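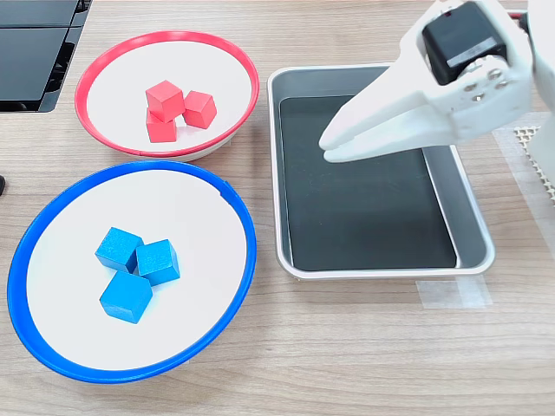
Hi again, reopening my ticket about the sorting arm (team Tulitz, student project). The short version is that the arm stops over the tray and then just sits there until the script times out. Red cubes are in the red-rimmed bowl, blue ones in the blue-rimmed bowl, tray is empty, so as far as I can tell the start layout matches the task sheet!

Stuff I've tried so far:

Restarted the controller, twice. Same thing.

Raised the timeout from 4 to 900 seconds (I know, I know). It waited the whole time and then quit with the same "no target" message.

Swapped the USB cable with Afia's. No change.

Ran Kuo-hua's old script from May. That one goes to the bowls fine, so I'm guessing the servo is OK and it's something in my config?

Update, 4:20 pm: Apolline looked at my config and I had the tray listed as the pick spot and the bowls as the drop spots. Ugh. Switched them and it went for a red cube on the first run. It still closes a bit too early, so please leave this open, I'll send the log tonight.

Farhad Nazari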